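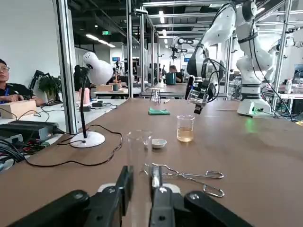

Players and Table Hosts Wanted for the Holtus Winter Campaign

The Skidel Miniatures Club is looking for people to take part in our winter campaign, a linked set of tabletop battles that we will be playing through December at our hall on Menon Street. We would love to hear from seasoned gamers, from folks who painted one regiment years ago and then put the lid back on the box, and from anybody who has walked past a game at a convention and wondered how on earth you get to join in. (You ask, usually, and somebody hands you some dice.)

The campaign is set in the made-up river country of Holtus, in something very like the middle of the eighteenth century. Two armies are trying to get hold of the crossings before the snow closes the roads. What happens at one table carries over to the next, so if your brigade loses its guns at the Miltov bridge, well, they stay lost, and your friends downstream will have to manage without them. We ran a smaller version of this before and people were still arguing about the bridge months later, in the nicest way.

We have room for 30 players, split between the 2 armies. Each of you will command a brigade, and each army will have a general who sends written orders between games and reads your replies. If you would like to be a general, please say so when you write, and tell us a little about how you would go about it. It does take up some evenings, but it is great fun if you enjoy maps and letters.

We are also looking for table hosts. A host sets out the terrain, keeps the game moving, settles the small questions that come up about who can see whom over the hill, and writes a short report afterward so that the map can be brought up to date. You don't need to know the rules by heart, and you certainly don't need to be the loudest person in the room – patience and a readable hand count for a good deal more. Azucena Contreras, who is running the map, will go over everything with the hosts before the first battle, and she has put together a two-page sheet of the rules that come up most.

You don't need an army of your own. The club has nearly 2000 painted figures in 15mm, most of them on matching bases, and they are there to be used. If you do have troops you would like to bring, please do! We only ask that infantry stands be the same width as ours, and we'll happily send you the measurements. Dice, rulers, and markers are all at the hall.

Games run for most of an afternoon, with a break for coffee and whatever has turned up on the side table. There is no fee for hosts. Players pay a small amount toward the hall at the door, and students play free. Players under sixteen are very welcome with a grown-up, who can share the command or sit and read, as they like. The hall is all on one level, and we can set up a table with chairs for anybody who would sooner play sitting down.

To sign up, please write to Dinesh Marar at the club, 86 Menon Street, or leave a note in the box by the door. Let us know:

Your name and the best way to reach you
Whether you'd like to play, host, or do a bit of both
Which dates in December you can't make
Whether you have played this kind of game before (it's fine if you haven't)
Anybody you would like to be in the same army with, or would dearly love to be across the table from

We'd like to have names in by the end of October 2021, so that Azucena can draw up the brigades and get the first maps out. If you're reading this after that, write anyway, as somebody nearly always has to drop out and we keep a list of reserves. Dinesh will answer everyone, though he may take a few days over it.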